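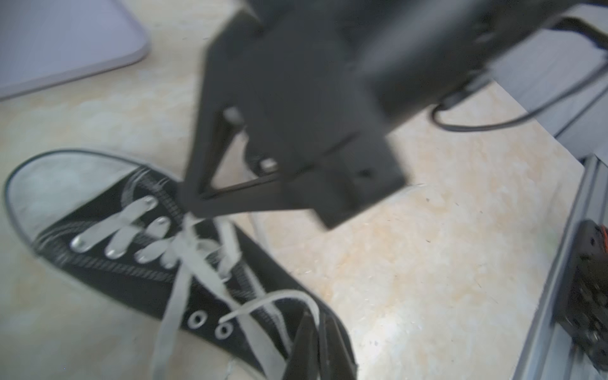 Catent Flat Cotton Laces, 1524 mm

The Catent is a flat woven lace of unbleached or dyed cotton, made by Pellegrini in Ernmont on narrow looms which were before used for ribbon. It is sold by the pair, cut to 1524 mm (60 inches), with the tips already fixed. The same lace is also sold on a reel for shoemakers and repair shops.

Many customers write to us with the same question: why do flat laces become thin and round in the middle after one summer? The answer is in the weave. A cheap flat lace is a tube pressed flat. When you pull it through the eyelet it wants to become a tube again, and after some months it does. The Catent is woven solid, like a tape, with an edge thread on both sides. It can fold, but it cannot roll by itself.

Material

The yarn is a combed cotton from long fiber. We buy it undyed and have it dyed in Fonivton, where the water is soft and the dark colors come out even. Cotton has more grip than polyester, so a simple bow stays closed better. On the other side, cotton takes in water and needs more time to dry. If you walk every day in wet grass, please choose our polyester lace instead. We say this to customers in the shop also, and some of them buy the Catent anyway.

Every pair is washed one time before cutting. In this wash the lace gives up most of its shrinkage. After your own first wash at home it may still lose a few millimeters, and then it stays as it is.

Which length do you need

The length of 1524 mm was chosen by Aldo Pellegrini when the family began to make laces, and it was a practical choice. It was the length he could measure with his own arms without a ruler. Later we found that it is also a common length in the trade, and so we kept it.

The best way to know your length is to take out the old lace, pull it straight on a table and measure it from tip to tip. Do not trust the number of eyelets only. Two shoes with the same number of eyelets can be very different in width over the instep, and the width uses more lace than people think. The method of lacing also changes the result. Straight bar lacing usually leaves longer ends than criss-cross lacing, and a double bow takes back what you have saved.

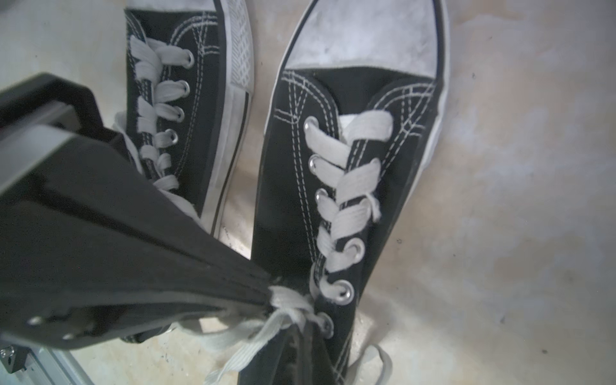
If the ends touch the ground when the bow is tied, the lace is too long and you will step on it. We can cut the Catent shorter on request and fix new tips. Please write the finished length in the order note, in millimeters or in inches, but always with the unit. We once received an order which said only "39". We made it in inches, and the customer was a very patient person with children's shoes, who had wanted to write a different thing completely.

The tips

Gemma Sorrentino is responsible for the tips, and she has strong opinions about them. The standard tip is a clear film, rolled two times around the lace and closed with heat. It is narrow enough for small eyelets and has no sharp edge. A metal tip is possible for an extra charge. It looks beautiful, but it makes a small noise on hard floors, and on a dark lace it shows scratches very early.

When a tip opens after long use, please do not burn the end with a lighter. This works with polyester, which melts. Cotton only turns black. Put a little clear glue on the end, roll it between your fingers, and let it rest until the next day. You may also send us the pair and we will put on new tips. For the first 3 years this is free, and you pay only for the postage to us.

Washing

Take the laces out of the shoes before washing. Put them in a small net bag, or in a closed sock if you have no bag, at a warm temperature with the light colors or with the dark ones as needed. The black Catent can give a little color in the first wash. We do our best with the rinsing in Fonivton, but a deep black on cotton always keeps something back.

Dry them lying flat. If you hang them over a thin wire, they get a fold in the middle which you will see for some days. Ironing is allowed with medium heat and a damp cloth. The clear tips must not come near the iron.

For yellow spots on natural white laces, use oxygen bleach powder in warm water and leave them for one evening. Chlorine bleach makes cotton weak, and the lace will break at the top eyelet first.
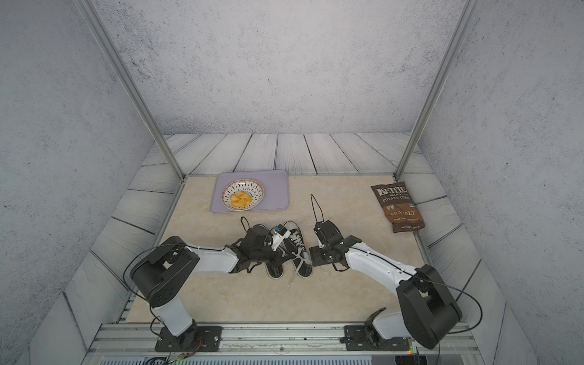
Specifications

Product: Catent flat lace
Material: 100% combed cotton, solid weave
Length: 1524 mm (60 in), other lengths on request
Tips: clear film, or metal at extra charge
Colors: natural white, black, brick, moss, smoke blue
Sold as: one pair (2 laces), or reel for the trade
Made in: Ernmont, dyed in Fonivton

Ordering and delivery

Orders received before 2 p.m. leave Ernmont the same day if the color is in stock. Laces in a special length need some days more, and in August the weaving room is closed, so please order in July or wait until September. The paper band around the pair is not glued. You can open it, lay the lace beside your old one, and put it back if the length is wrong. We exchange unused pairs without a form, a short letter in the envelope is enough.

For reels, please write to Gemma Sorrentino. She will ask you which tips you use, and she will probably send you some of ours to try. The reel is the same weave and the same dye as the pairs, but reels from different months may have a small difference in color. If this is important for your work, order the full quantity together.

Related items
Catent Round Cotton Lace
Pellegrini Polyester Walking Lace
Clear Film Tips, bag for repair
Small Net Wash Bag
Waxed Lace for Leather Shoes

Pellegrini Narrow Weaving, Ernmont | Contact | Delivery and returns | © Pellegrini | Back to top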